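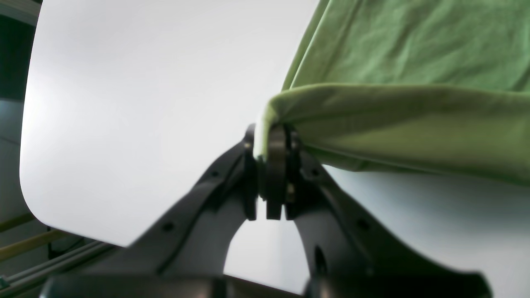
According to the district engineer for Camargo, the town already has the safest bus corridor in the region, and anyone who doubts it should come and stand at the Onar crossing at eight in the morning. So I went. I stood there until nine, and then I walked up the hill to his office and asked him what he meant by safest.

"Fewer people are getting hurt," he said. "That's what it means."

Fewer than when? He pulled up a chart. In the year before the corridor was rebuilt, police logged 40 injury crashes along it. In the year after, they logged 11. It is a striking drop, and it has been printed on the side of every bus. It also leans on police reports, and the engineer agreed, after a pause, that in Camargo a person on foot who is knocked down and gets up again rarely sees a police officer.

"We know there is underreporting," he said. "There was underreporting before, too."

True enough, but the reporting rules changed in October, halfway through his second year. Crashes with no ambulance call now go to a separate desk. I asked whether those were in the 11. He said he would have to check. A week later his office wrote to say that they were not, and that the two sets of figures "should not be combined at this stage."

The money came through a road safety fund set up by a group of lenders, and the design came from Stakico, a consulting firm that has now worked on three corridors in the country. Stakico's drawings show raised crossings, a median wide enough to stand on, and a fence to keep people from cutting across to the market. The crossings were built. The median is narrower than drawn. The fence has gaps you could push a fruit cart through, and people do.

"People will always take the short way," the engineer told me. "You can't engineer that out."

I said I thought that was what engineers were for. He laughed, not very much.

The longest part of our talk was about speed. Buses and trucks come down from Binero on a straight grade, and the posted limit drops at the first houses. There are 320 signs on the whole project, by his count, and he is proud of them. There are no cameras. Cameras were in the first budget and came out in the second, when paving costs went up.

"Signs work if drivers respect them," he said.

Do they?

"Some do. The bus companies do. We've had good meetings with the companies."

I had watched the road for an hour that morning and had no instrument with me, so I won't claim a number. I did see two schoolchildren wait on the median, step off, and step back again as a truck went through. The engineer said that one morning proves nothing, and he's right. He then offered me the morning he had spent there with the minister as evidence that the crossing works.

What would change his mind? He thought about it longer than I expected.

"If the hospital told me something different from the police," he said. "But the hospital doesn't share its records with us."

Had he asked?

"Not formally."

The next phase runs 100 kilometers north -- same lenders, same consultant, same drawings as far as I can tell. Bids are due before the rains. I asked if the fund would wait for a full year of numbers collected the same way from start to finish. He said the fund was satisfied with the results so far, and that delay has a cost in lives as well. I asked how many lives, and he said that would depend on the model.

He walked me back down as far as the first crossing. The paint was already thin on the uphill side. Someone would be out to redo it, he said, probably next month.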